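Speaker notes – Kamran Ghauri, 23/03/2022
Talk: Looking after a bamboo board
Running time 15 minutes, then questions

Start with the counter. Most people in the room will have one board and use it for everything, toast included. Say that is fine as long as it gets wiped down each time. 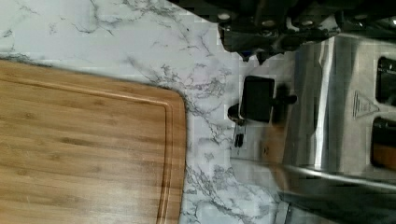 Can a bamboo board go in the dishwasher? Keep it out, and wash it by hand with warm water and a little soap – long soaking opens the joints between the strips.

Drying: stand it on edge, never flat on a damp counter. Pass the two Fiker samples along the front row here. 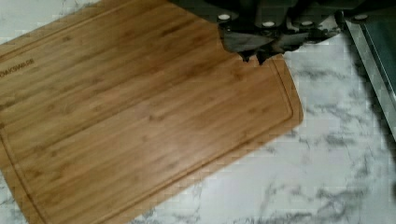

Oiling is the part people skip. I did mine in February and left it overnight before wiping off the extra. Food-grade mineral oil, thin coat, soft cloth, always along the grain. Run a fingertip with the cloth over it down the juice groove and round the corner, where a flat pad misses. Do the back as well.

Pause for the Josska cloths to come back. Next slide is knife marks and when to sand.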